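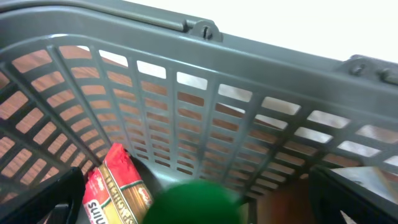 From: Carys Landeg
To: vulleck-users
Date: 8/29/25
Subject: Re: [vulleck-users] depth holes in baskets, planner goes nuts

Hi all,

Sorry for the slow answer, I was down at Dararport with no laptop and then had a mountain of mail. Replies inline.

> We switched to the Stenar segmenter in May and it's been great on
> trays and boxes. With the slotted plastic baskets it's a mess. The
> wall comes out as swiss cheese, the planner thinks the openings are
> free space, and I get place poses with half the hand sticking out
> through the side.

Yes! Same basket trouble here, same symptoms. Look at what the wrist camera gets on a place: gray ribs, brown wood showing between them, then up near the rim some of the openings go pale and blow out. The segmenter has every right to call the wood "table", it IS the table (or whatever the basket is standing on), it's just on the wrong side of a wall.

What I ended up doing is not clever. I stopped asking the wrist view for the container at all. We fit the basket once from the overhead camera before the approach, as five flat slabs (four walls and a floor, no slots), and push those into the planning scene as solid. Then the wrist cloud is only allowed to add things inside the slabs. Anything it sees past a wall gets thrown away. The config for that is

container.walls: solid
container.source: overhead
wrist.clip_to_container: true
wrist.clip_margin_mm: 15

I started with a margin of 2 and that was silly, the hand-eye calibration isn't anywhere near that good and bits of wall kept coming back as tiny floating obstacles. Watch out for the folded handle too. It lies along the rim and the pivot mounts stick out a bit, so I pad the top edge of the slabs separately. There's a rim_pad setting but it's missing from the docs, I only found it by grepping.

> Second thing, do you filter out the held object? Mine keeps turning
> up as an obstacle the moment it gets near the floor of the basket.

We do, and it took me longer than the walls did. With something big and round between the fingers (the green one in my picture is a good case) the camera gets a blurry dome right at the bottom of the view, and depth that close is garbage. I mask by finger width plus the object's bounding sphere from the grasp step, then drop everything under the mask. Don't mask by color, I tried it, and I lost a whole afternoon.

The catch is that the mask eats part of the basket floor as well. So whatever is already in there, like that bag of spaghetti leaning in the corner, has to be remembered from earlier views. I keep the last 200 clouds in a ring buffer and merge on voxel age. Azar's default is 500 and our little box couldn't keep up.

> Is any of this going upstream?

The clipping part, yes, I have a branch. The buffer merge is ugly and has our frame names baked in all over the place, so give me a bit. If somebody wants it ugly, write to me off list and I'll send the patch.

One question back at you: are you on the old collision checker or the new one? With the new one I get a noticeable hitch every time the slabs are updated, even if nothing moved. I've worked around it by only publishing on change but I'd love to know if it's just me.

Carys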